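About Gatelus

Gatelus helps private buyers find, finance and insure a used car. Our head office is in Rosta, and we work with a network of 164 independent dealers.
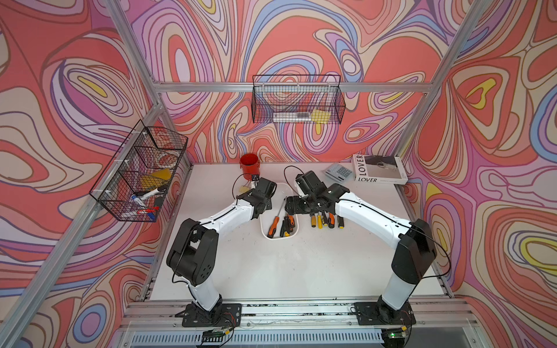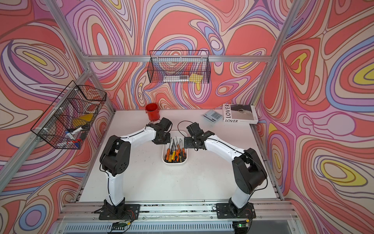
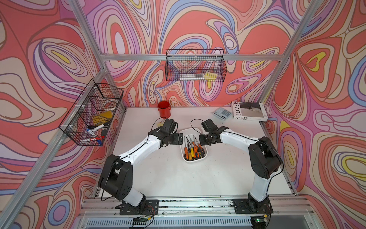
The company was established by Helju Laur, a former dealership accountant, to give buyers a clear price before they enter a showroom. Every vehicle listed through Gatelus carries a written history report and a 30-day exchange period. Dealers are reviewed each December, and those that fall short of our listing standards are removed.

Finance applications are handled by our own team of 16 advisers under Maximiliano Vergara, Director of Lending. Gatelus receives a fixed fee from the lender on each agreement. The fee is the same whichever lender the customer selects.

Our trade-in service, Zirus, provides valuations for cars and light vans. Almost 1000 vehicles changed hands through it last year.

Complaints should be addressed in writing to the Customer Relations Office in Rosta.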